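# From the Pantry Shelf

Every August I promise myself that I will sort out the spices before the soup season gets going, and every August I find something more pressing to do, like shelling beans or writing this newsletter. This year I finally cleared a whole afternoon for it, put the kettle on, and got everything down onto the table where I could see it. I had been putting it off for so long that I had forgotten how much I enjoy it (the smells alone are worth the trouble!), and I thought those of you with crowded cupboards of your own might like to hear how I went about it.

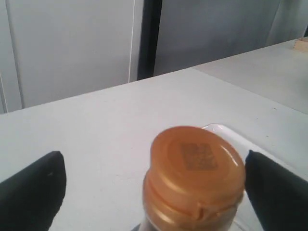

*Friederike Tiedemann*

My first piece of advice is to start with the caps, before you worry about what's inside. I know that sounds backward, but a spice is only as good as the lid on it, and I have thrown away more paprika on account of a cracked cap than I ever have on account of age. Run a fingertip along the ridges of a screw cap and feel for splits. Turn it all the way off, wipe the threads with a barely damp cloth, let everything dry properly with the jar standing open in a warm room, and then turn it back on and see whether it catches evenly. If it skips or wobbles, find another lid or another jar.

Many caps these days have a little code printed on top. Please don't rely on it to tell you when you bought something! I stick a strip of masking tape on the base of each jar and write the month and year in pencil, because ink rubs off on my fingers and then onto the dish towels, and I have enough to wash already. My neighbor Detlef Ostermann puts his labels on the lids, and last winter he managed to swap two of them and put allspice in a potato salad. He ate it, too, and says it was fine, but he did not offer any to the rest of us.

Whole spices I am fairly relaxed about. Peppercorns, cloves, coriander seed and the like will sit happily in a dark cupboard for a good long while, and if they seem sleepy you can wake them up in a dry pan over low heat, shaking them now and then until the kitchen smells of them. Ground spices are another matter. I buy those small, 45 grams at a time if the shop in Risudley will weigh them out for me, and I keep the jars well away from the stove. I used to have mine on that handy little ledge right above the burners, where the steam got into everything, and I ended up with a jar of onion powder you could have used as a doorstop.
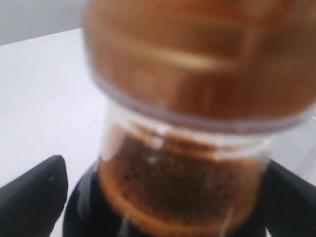

Seasoning blends are where I always get stuck, and I suspect I'm not alone in this. You make one up for a particular supper, you pour what's left into the nearest jar, and by the next summer you are standing there with your nose in it trying to remember whether it was meant for lamb or for pumpkin. Clear plastic does at least let you have a look before you open anything, and when the contents are all mixed up together in dark brown, reddish-brown and tan specks, you can check whether they still run freely or have started to clump. I tip the jar a little to one side and watch them move. Then I take the cap off and rub a pinch between my palms, and if I can't smell it at arm's length, I use it up that week in something forgiving, such as a pot of lentils or a tray of roasted carrots with plenty of oil.

Since several of you asked after the potluck, I'll give you the blend I make most often. It goes into nearly everything from now until spring, and it is very good on plain buttered toast when you don't feel like cooking.

**All-winter seasoning**

- 5 teaspoons cumin seed
- 3 teaspoons coriander seed
- 3 teaspoons smoked paprika
- 1 teaspoon black peppercorns
- 1 teaspoon dried thyme
- a good pinch of dried chili flakes

Toast the cumin, coriander and peppercorns gently, let them cool completely (do wait, or the jar will fog up), and grind them coarsely. Stir in everything else. I like a bit of crunch left in it, but Malte Petersen runs his through the grinder twice and it comes out as soft as cocoa, so please yourselves.

If you have jars to spare after your own sorting, we could use them at the Saltthorpe kitchen table, where Kane Prendergast has been collecting them for the fall swap. Wash them well, take the old labels off if you can (a little cooking oil rubbed over the sticky part and left for 11 minutes does it for me, and yes, I timed it), and bring the lids along with them, please. Last time we had a lovely box of jars from Redow and hardly a lid in it that fit!

The swap itself will be in the usual room, and the coffee will be on. Bring a blend if you've made one, and write on the jar what it's for.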